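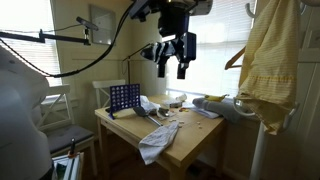 # Deltum (tabletop practice service)

**Deltum** is a subscription service for people who own or rent a robot arm and would like it to become handy with the sort of things found on an ordinary household table. It is offered by Kovora, a small firm started by Xuân Quách and Maarten Bakker, and it grew out of an earlier parts-and-props box called Jiltimwood, which is still fondly remembered by a good many of its first customers (and still turns up second-hand now and then).

The service supplies a printed book of table layouts, a recording program and a monthly review by a member of the Kovora team. It does not include an arm, a gripper or a table, and subscribers are warmly encouraged to use whatever furniture they already have at home. A typical layout mixes soft, flat and fiddly things: a folded cloth with a banana on top, a spatula, a crumpled bag, and the upright blue grid of a Connect Four set standing at a back corner.

## Layouts and tasks

The current book holds 71 layouts, sorted by how much patience they are likely to ask of the person at the controls. The early ones deal with towels and cups. The later ones, written largely by Hortensia Sotelo, turn to small pieces that slide, tip over or hide under the edge of something else, and these are the pages that most subscribers seem to write in about.

Letter tiles have a chapter to themselves. They are small and pale, and on a pale table they are easily lost from sight, so the book asks for views from the wrist as well as from the side. Tiles may lie singly or in close pairs, and a cloth is often left bunched up near them so that the gripper has to be brought in with some care.
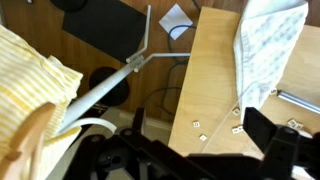 *Reading time: 2 minutes*

The wrist view is also where the program places its marks. The operator presses a key at the start and end of each grasp, and the review later compares those marks with the movement of the fingers. Necati Demirtaş, who wrote this part of the program, has said that he wanted it to be usable by somebody with a cup of tea in one hand, and on the whole it is.

Deltum is not tied to one make of arm. The setup notes explain how to enter the reach and the gripper width, and there is a long and rather friendly section on hanging the gripper straight down over small blocks, bottle caps and similar bits and pieces. An arm lettered FRANKA EMIKA, with its black gripper pointing down at a few small white pieces, makes a fair picture of that posture.
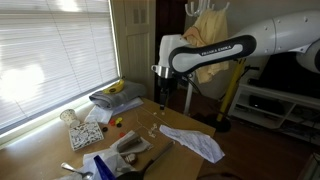

## Price and reception

A subscription costs 675 euros a year, with 10 review sessions included. Further sessions may be bought one at a time. An offline edition, Lyimo, leaves out the reviews and is meant for schools and clubs that would sooner keep their recordings to themselves.

Imani Kinyua, reviewing the service for a robotics newsletter, praised the cheerful muddle of the layouts and the plain wording of the book, but found the search page slow and wished that the chapter on cloth were longer. Kovora has since added a supplement on hanging and folded fabric, sent free to existing subscribers in March.

## See also

- Jiltimwood
- Lyimo
- Teleoperation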